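Reading time: 1 min

To: Fustcombe Residents' List
From: Shireen Mkhize
Date: 12/6/25
Subject: Re: Library parking permits

Elmarie Mabaso wrote:
> My permit expires at the end of the month and the
> renewal form still shows last year's fee. Which
> amount should I pay?

Dear Ms. Mabaso and list members,

The fee printed on the form is out of date. The correct amount for a resident permit is $26, as approved at the November meeting. A corrected form will be available at the front desk and by mail on request. Permits already paid for at the old rate remain valid for their full term.

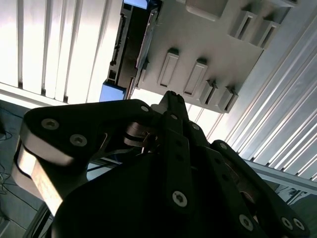

Black plates and silver screws, close up.

Each household may hold no more than 2 permits. Requests for a third should be sent in writing to Bongani Nel in Room 5 — please include the license plate number of each vehicle. The overnight rule for the Mnguni Street lot is unchanged.

Shireen Mkhize
Office of Permits, Fustcombe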